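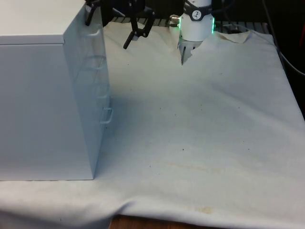

Navcombe completes first collection round for drawer and cloth handling

24/12/2022

Navcombe has finished the first round of demonstrations for Akolgo, its learning system for household and office handling tasks. The round produced 1,582 recorded episodes, gathered at the company's Prustthorpe site with a robot arm and a parallel gripper.

Each episode is one attempt at one task, started and stopped by an operator. The tasks fall into two groups: work on a white metal cabinet with drawer handles, and work on a large off-white cloth spread over a wooden table. In some set-ups the cabinet stands directly on the cloth, so that the system also learns from crowded layouts.

"Cloth never lies the same way twice, and we leave the wrinkles in," said Zubaida Dogar, who leads data collection at Navcombe. "A failed grasp is labelled as a failed grasp and kept."

Operators work in pairs and change over every 2 hours. Episodes are checked by a second person before they enter the training set — those with missing sensor readings are removed, and the rest are labelled by task, outcome and starting layout.

Wajid Ansari, systems engineer, said the labelling program, Sketden, had been rewritten during the round to cut the delay between recording and review. "Operators can now see a labelling error on the same shift and fix it," he said.

A second round begins in January and will add 4 tasks, including folding and drawer closing. Results on held-out layouts will be published after that round has been reviewed.

Media contact: Trinity Sorensen, Navcombe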